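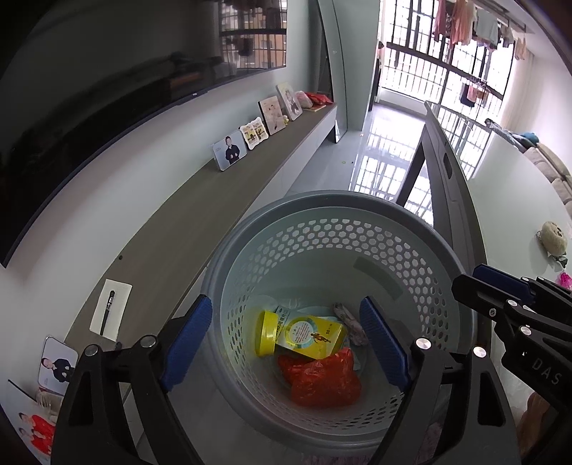

Week 6 handout: Budgeting for handheld grippers

OK, so last time we got through the "why collect in real homes" part, and a few of you asked me after class what it costs to get started. Fair question! I planned a round of this for the Akham project, and I made most of my mistakes on the spreadsheet, so let me walk you through how I do it now.

Start with the task list and leave the catalog closed. Write down what people will be picking up and where. Boxes, crinkly wrappers and thin plastic bags down in a deep basket ask a lot more of a fingertip than a mug on a table does – and a high rim means the arms have to reach over or in. If your list has soft, crumpled stuff on it, put that in bold, as it decides your pads.

Then the units. For this exercise use the Vitberg quote, $1,583 per gripper. You'll also get a quote from Skernari in the reading packet, and I'd like you to compare the two line by line. Look at what's included. Skernari puts the charger and case on a separate page (I missed that the first time and had to go back and ask for more money, very embarrassing).

How many? Two per operator if your tasks need both hands, plus a spare for the site. So one operator means 3 units. I know the spare looks like padding. Keep it in anyway.

Consumables are where student budgets fall apart. Fingertip pads wear, and the pins on the linkages work loose if people toss the things in a bag at the end of the day. I allow $309 per unit for pads, pins and small hardware over the life of a project, and on Akham we used almost all of it by July.

Other lines people forget:
Storage, and somebody's time to check the files
Travel between homes
Payment to the household
Props (buy duplicates of anything that tears)
A second set of batteries

On household payment – please don't make this the line you squeeze. You're taking over someone's living room, with their laundry up and their family photos out, and you want them to be happy to have you back.

Lead time is the last piece. Vasiliauskas handles the shipping in our example and quotes 6 weeks, so work backward from your first session and add a week for setup and practice.

For next class: a one-page budget for one operator in one home, with the Vitberg numbers filled in and a sentence on each line saying where the figure came from. Guesses are fine if you label them as guesses. Bring a printed copy, we'll be swapping and marking each other's up.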